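February 2022
Gonçalo Pacheco

Befriending line, Litdale charity office. Moved the client list from the old spreadsheet into Uketti. 335 rows in, 244 records out after merging duplicates on date of birth and postcode. Nine rows had no date of birth, left in the holding sheet for Seixas to check by phone.

Call reminders now go out at 36 hours. The earlier setting clashed with the minibus bookings, which close the day before.
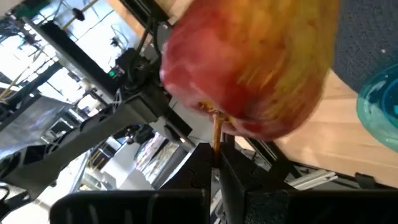

Notes field truncates at 4000 characters. Three long case histories lost their last lines on import. Re-entered by hand from the paper files. Cukix export does the same thing, so split anything long before the next run.

Still open: consent dates before July show as blank in the report view. Stored value is fine. Check the date format first.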